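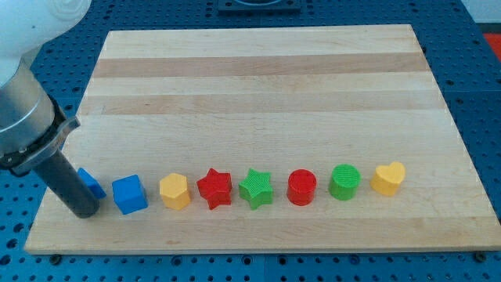 The stop that didn't stop is still the thing I keep turning over, so I am going to write it down properly before I forget the order of events. It was the arm on the shape-sorting bench, the one we call Joltano, and the short version is that it kept pressing downward after I had asked it to pause. We had been running the same job all week, picking blocks one at a time out of a row and putting them back where they came from, with the fingertip starting down by the blue triangular prism at the left and working along toward the yellow heart at the far right. It is a dull job and I like it for being dull. A dull job shows up a fault that a clever one would hide, and this one certainly did.

May 2024, continuing the notes in the Sekolach book. Fulgencio Bravo was on the bench with me for the first half and has read this through, and where he remembers it differently I have said so.

What happened, as near as I can put it. We were on the last stretch of a set of 80 cycles. The arm had gone through the left side of the row without any trouble and was coming down toward the yellow hexagon when I noticed that the approach looked low. I can't say I measured it. It was the kind of low you notice after you have watched the same move for a long time, the way you notice a stair that is a little taller than the others. I pressed pause on the tablet. The screen went to the amber banner, which says "paused" in large friendly letters, and the arm kept going down. It didn't go fast, I should say, and it didn't go far, but it went, and the tip met the wood and leaned on it. I heard the board creak. Fulgencio said a word I won't put in the book and hit the red button on the post, and the brakes came on with the usual clunk and that was the end of the motion.

Nobody was hurt and no hands were past the tape. I want that written plainly, and I also want it written that I had been reaching in to straighten blocks between sets with the arm only paused, and had done so earlier that same afternoon. I thought pause meant stopped. I have worked with these machines long enough to know better, and I am a little embarrassed about it, but there is no use keeping a notebook if I leave out the parts that make me look careless.

Damage: a shallow dent in the board where the tip leaned, between the hexagon and the cube, small enough that you find it more easily with a fingernail than with your eye. The hexagon was nudged over but not cracked. The fingertip has a scuff on one side that I think was already there, though Fulgencio thinks it is new. We took the finger off, rolled it on the flat plate and it rolled true. The flange bolts were all still at torque. I had been half hoping to find a loose one, to be truthful, as a loose bolt is a nice simple thing to write down and tighten.

Now for the cause, or the two causes, as I believe there were two and they only made trouble together.

The first is the low approach. The table height in the program is a saved value, and it was saved with the old board in place. When we changed over to this board, which is thicker, somebody had to teach the height again. I did that, and I remember doing it, standing there with the pendant in one hand and a feeler gauge in the other. What I did not do was save it to the startup file. It lived in the running program and nowhere else. Then the controller was restarted after lunch for the software update and came back up with the old height, and for most of the row it made no difference, as the grips are taken high on the blocks and there is plenty of room. The hexagon has its own grip depth, lower than the rest, which I had set myself when it kept slipping. Old height plus deep grip put the target 5 mm below the surface of the wood. The arm was doing exactly as it was told, poor thing.

The second is the pause, and this one bothers me a good deal more. Pause on the tablet is handled by the sequence program. It tells the sequence not to begin another step. It doesn't touch the step that is already under way, and the final approach is written as a single step with force control switched on, so that the arm settles gently onto whatever it finds. With the target under the board, it was never going to arrive. It met the wood, pushed up to the force limit, and sat there pushing. From where I was standing, it looked like a machine ignoring me. The log has my pause arriving a good 2 seconds before contact. That's a long time when you go over it afterward with a cup of coffee, and no time at all when you are standing there.

The force limit, by the way, was set to 80 newtons. It should have been 30. The higher figure goes back to the Brukenstead trials, when we were pressing pegs into sockets and needed the push, and it was carried over with everything else when I copied that program as a starting point. I went through the file with Fulgencio line by line and we found it under a comment reading "temporary". I am fairly sure the comment is mine. He was kind enough not to ask.

Things we tried afterward, with the blocks cleared off and a square of foam laid down in the middle of the board:

Repeated the low approach at slow speed with the old height loaded. Same behavior, first time and every time after.

Pressed pause at different points in the move. Pressed early, before the approach step begins, it holds where it is. Pressed once the approach is under way, it finishes the approach, or tries to.

Pressed the hardware stop at the same points. Stops right away, brakes on, wherever it is in the move. This is the one good piece of news in the whole entry, and I did it more times than I needed to, just for the comfort of hearing the clunk.

Loaded the correct height and ran the full row again. No contact with the foam anywhere, hexagon included.

Lowered the force limit and loaded the wrong height on purpose. It still pushes, but it gives up and throws a fault on the screen, where before it would have leaned there until supper.

I also had a look at whether the board itself had shifted, as that was Fulgencio's first idea and he is usually right about mechanical things. He put a square against the near corners and checked the fixings there and could not find any movement. He would like it noted that he still doesn't trust a kitchen-style cutting board as a datum surface - wood swells, it cups, it has moods - and that he would sooner see a ground plate bolted straight to the breadboard. I would sooner keep the wood. A fingertip that comes down too hard on maple-colored wood makes a dent, and a fingertip that comes down too hard on a steel plate makes a bent finger and a phone call to Fung for another one, and the last one took ages to get here. We have agreed to disagree until August, when the bench gets rebuilt anyway.

Changes made so far. The taught height is now in the startup file, and the program checks it with one slow touch at an empty spot near the front of the board before it will run anything. If the touch comes back wrong by more than 2 mm it refuses to start. The force limit is down at 30. The hexagon's private grip depth is gone, and I have wrapped the fingertip with a turn of grippy tape for that block, which we will see about. I have renamed the button on the tablet from "Pause" to "Hold after this step", which barely fits and looks ugly, and I am leaving it ugly.

Changes not made yet. The approach should be broken into short steps so a hold takes effect partway down, and it really ought to be wired so that the tablet button drops the speed to zero as well. I started on the first of these and got it working on the simulator, but the gentle landing turned into a sort of stutter, tap tap tap, and I don't want to put that on the real arm until I understand it. The second needs a change on the controller side and I would rather have company for it. Fulgencio has said he will sit with me.

For anyone using the bench in the meantime, please: if your hand is going past the tape, the red button goes in first. Press it, hear the brakes, then reach. It costs you the restart and the homing move, and I know the homing move is slow, I have grumbled about it as much as anyone. I have put a strip of yellow tape on the post next to the button so it's easier to find without looking. The tablet is for telling the program what you would like it to do next.

One more thing, and then I'm going home. While going back through the logs I found that the same contact fault, or something very like it, came up during the Brukenstead work and was cleared without a note. It has my login on it. I have no memory of it whatever. I have asked for those logs to be pulled off the old drive so I can compare the force traces, and if they match I will add them behind this page. The old drive is in the gray cabinet, second shelf, in the box marked cables.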